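Grultis Handheld Gripper — Safe Use and Good Practice

Supplied as a pair, one per hand. Rated for 4,000 closing cycles between jaw inspections.

Before each session
Check the jaw rims and pads for cracks. The square marker must be clean and firmly fixed. Keep cables clear of the jaws — glasses and cap camera included.

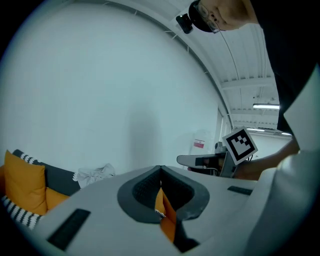
Working around others
Keep fingers out of the jaw opening. Stop recording if anyone steps between the grippers.

Records
Log each inspection. Keep entries for 17 months.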